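Progress report to the Skendale fund
Work package 2: coloured cubes and marked tabletop
December 16, 2020

Status of the set

The cube set is complete and in use at Nerby. The cubes are plain, with no lettering or symbols, and are told apart by colour alone. The red and the blue were finished first and have had the most use, so most of this section concerns them.

Edges were checked in July, before the second coat. A few cubes from the first batch were sent back to Grelell to be sanded again. Small specks and scuffs in the paint are accepted under the terms agreed with the fund, provided the colour can still be told at arm's length. Each cube is wiped with a dry cloth at the end of a session and stored by colour.

Tabletop

The top is white and matt. A gloss top was tried at Bogale and given up after one session, as the reflections made the lighter cubes hard to place by eye. Positions are marked by hand in black ink, with short strokes in place of full outlines. Full outlines took too long to redraw after cleaning. The ink fades with wiping and is renewed every four sessions – a longer interval was tested and the strokes became too faint to use.

Light over the table remains uneven and one side is darker than the other. A second lamp has been costed at 55 pounds and is included in the next claim.

Red cube, with the blue cube and the ink stroke where they appear:

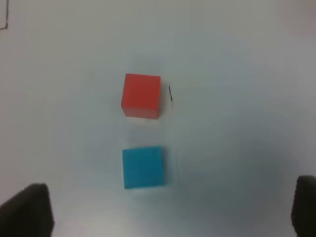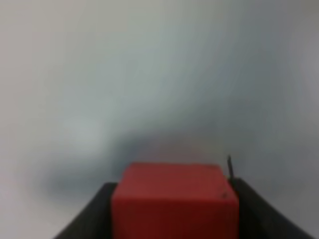
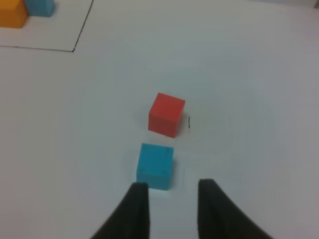
Chaltu Derese has asked in a written comment whether the strokes could be replaced with thin tape, given that ink has to be redrawn so often and no two people draw it to quite the same length. Tape would give a fixed length and could be lifted without solvent. Her concern is that a raised edge might tip a cube set down on top of it, and she would like this tested on a spare top before any change is made to the tables at Nerby.

Response and next steps

The test has been added to the plan. It will use one spare top and two widths of tape, and should take about 12 working days including the time for the adhesive to settle. Ink will stay in use until then. The repainting of the older cubes goes ahead as planned – the paint is already in stock and no further funds are requested for it.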